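Wanted: people who doubt sleep advice

Nuseo is looking for 50 adults to take part in a plain test of bedtime tips. You know the ones. No phone after nine, warm milk, socks in bed, a magnesium pill that costs more than dinner. We read 207 of these tips and found very few that came with any proof we would trust.

We are not selling a cure. We may well find that none of it does anything, and we will publish that too.

What you would do: keep a paper sleep diary for the whole of February, follow one tip for half the month, and ignore it for the other half. You don't get to pick the tip. Please don't apply if you already swear by one.

Who can apply: anyone over 18 who sleeps badly at least some of the time. Night shift workers are welcome. If you take prescription sleep medicine, talk to your doctor first.

Pay is $500, sent once your diary is in. A diary full of perfect nights will get a second look.
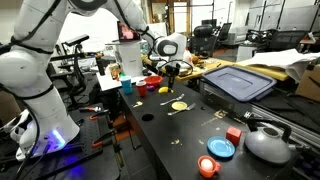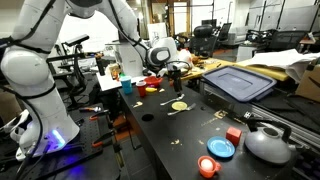
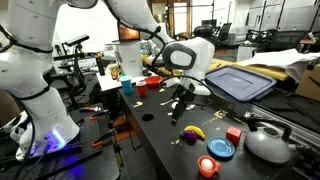
To apply, write to the Denora study desk at Nuseo, Room 151, and tell us in a few lines how you sleep and which piece of advice annoys you most. We don't need a résumé. Phone calls are taken until 4 p.m., and you may have to leave a message.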